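Please stop washing old maps

I have bought and sold old maps for 20 years, mostly small ones from atlases, and every year I see more sheets that are too white. Paper from the eighteenth century should have some color. It was made from rags, it was folded, it lived in rooms with smoke and wet walls. When I open a parcel and the sheet looks like it came from a copy shop, I feel a little sad.

Sellers do this for a simple reason. A clean map sells faster on the screen. Last August I compared two copies of the same county map at Kaufmann. The one with brown spots was 64 dollars, and the bleached one was 106. I bought the spotted one and I am still happy with it.

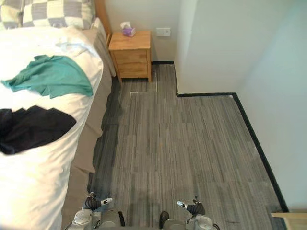 My friend Marcela Michalík restores paper and she does not agree with me completely. She says that some stains are acid and will eat the sheet, so a careful bath can save it. I accept this. But a bath to save the paper and a bath to please the buyer are two different jobs, and the second one often takes away the old hand color also. The green borders go first – I have seen it many times. Then somebody paints new ones, much too bright, and the description says "original color."

What I ask from dealers is small. Write in the listing that the map was washed, and when, if you know it. Show the back of the sheet, where the old color often comes through as a brown shadow. Do not press out the center fold until it disappears.

And to new collectors, I would say to buy one ugly map before you buy a beautiful one. Keep it near a window with no direct sun, take it out in the morning, and look at the plate mark and the dirt in the corners. Mine has the ink notes of a former owner, who corrected the name of a river and got it wrong.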